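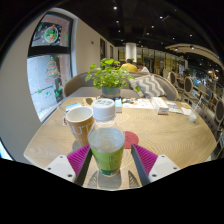
Paper coffee cup and potted plant on the table.

What We're Listening To This September

Some of you will remember that I spent most of last winter complaining I had nothing left to listen to. I had finished the sea stories, I had finished the one with the beekeeper, and I had started and given up on a very long history of salt that my brother-in-law swears by. So when a listener up in Lovbridge wrote in to suggest the Inspector Cattaneo mysteries, I borrowed the first one that same evening and had it going while I did the dishes. I did a lot of dishes that week, including several that were clean.

The books are by Arturo Zanetti, and if you haven't met Inspector Cattaneo yet, I envy you a little. She is fifty-something, stubborn, bad at birthdays, and posted to the island of Jirora after a quarrel with her boss on the mainland that we only hear about in bits and pieces. Jirora has one good road, two bad ones, a ferry that runs when it feels like it and a lighthouse that everyone has an opinion about. By the end of the first book I could have drawn you a map of the harbor, and I can't draw.

There are three novels so far, and all of them are now out on audio from Irkesico. The newest is The Salt Stairs, and it's the one I want to talk about this month. It starts with a retired ferry pilot who doesn't come down to breakfast at the guesthouse. His bed is made, his boots are by the door, and his radio is tuned to a station that went off the air years ago. Cattaneo is supposed to be on vacation – she has even packed – but of course she misses the boat, and then the weather turns, and then there is a second guest who isn't who he said he was. I won't go any further than that. I've been scolded before for giving away too much, and rightly so (I'm still sorry about the beekeeper).

It is a long book, 46 chapters, and I'll admit the middle wanders. There is a stretch about a land dispute between two cousins that I thought would never end, and I got up and made a sandwich during it and didn't pause. That was a mistake! The land dispute matters quite a bit, and I had to go back and find my place again, with mustard on my hands. So please don't do as I did. Stay with the cousins.

Zanetti reads his own books, and that always makes me nervous. Plenty of fine writers are not fine readers. He has a low, slow, slightly gravelly voice and he takes his time, and in the first book I did wonder if he was ever going to get to the end of a sentence. You get used to him, though, and by the second one you wouldn't want anyone else. He doesn't put on much in the way of accents. The guesthouse owner gets a bit of a sniff, the young constable talks too fast, and Cattaneo herself mostly sounds tired, in a way I found very likable. If he's too slow for you, bump the speed up a notch. My daughter listens to everything that way and says it sounds perfectly normal to her, but to me it's like being read to by someone with a bus to catch.

Do you need to start at the beginning? I'd say yes if you have the time. The Salt Stairs can be followed by itself, but there's a moment near the end with the lighthouse keeper that meant a great deal more to me for having known him when he was rude. The first book, Low Water at Jirora, is also the shortest and the funniest. The middle one, The Bell Tender, is darker and has a bit with a drowned dog that tender-hearted listeners may want to skip. It comes in chapter nine and it's over quickly.

More than 100 of you wrote back after last month's question about favorite listening spots, and I've loved reading them all – the porch swings, the tractor cab, the bathtub with the door locked. I'll print a handful next time. Meanwhile, if you try Inspector Cattaneo, drop me a line and tell me who you suspected. I was sure it was the dentist right up until the last hour.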